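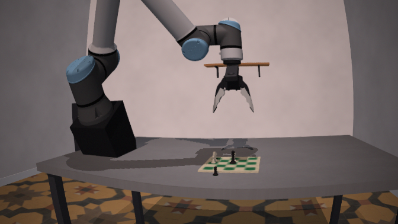
Inside Sales Executive — Flanges and Forged Fittings

Print this page | E-mail this page

Kwofie is a stockist and exporter of flanges, elbows, tees and forged fittings in carbon steel, alloy steel and duplex. We supply to refineries, shipyards and water treatment plants. Our sales office and main warehouse are in Bromodstead, and we keep a second, smaller yard at Dostska for heavy sizes. Because orders are growing we need one more person for the inside sales desk.

The work

You will receive inquiries by e-mail and by phone, read the material list of the customer, and prepare the quotation. A normal list has 12 to 100 lines, but sometimes a project list comes with more than 1000. You must check every line for size, pressure class, facing and grade, and ask the customer when something is missing. After the order is placed you follow it with the warehouse until the goods and the mill test certificates leave together. Late certificates are the most frequent complaint we receive, so please take this part seriously.

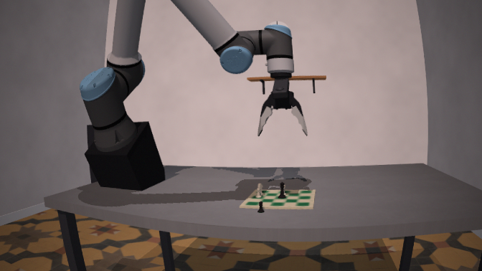
Robot arm and chessboard

What we ask

— Two years or more in sales of pipe fittings, flanges, valves or fasteners
— Good knowledge of ASME B16.5 and B16.9; you should know a weld neck from a slip-on without looking in the catalog
— Written English that customers in other countries can understand easily
— Spreadsheets every day, and our stock program Dreretti, which we will teach you
— A diploma in mechanical engineering or metallurgy is welcome but not required

What we give

Fixed salary according to experience, plus a commission paid every quarter. The office works from 8:30 a.m. to 5:30 p.m., with one hour for lunch. You will spend the first month in the warehouse — marking, measuring and packing — before you sit at the desk. Travel to Dostska is paid by the company.

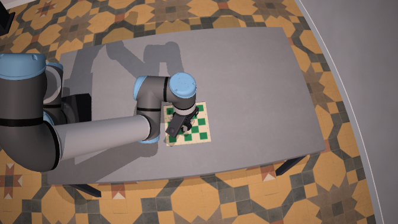 How to apply

Send your resume and a short letter to the personnel office in Bromodstead and write the reference 1264 in the subject line. In the letter please tell us which products and grades you have quoted before, and when you can start. Applications are read until the end of November. Interviews are held on Wednesday mornings at the sales office and include a short written test, in which you prepare a quotation from a real material list. You may bring your own pocket tables.

Agencies are kindly asked not to call.

This site uses cookies to remember your settings. By continuing you accept our cookie policy.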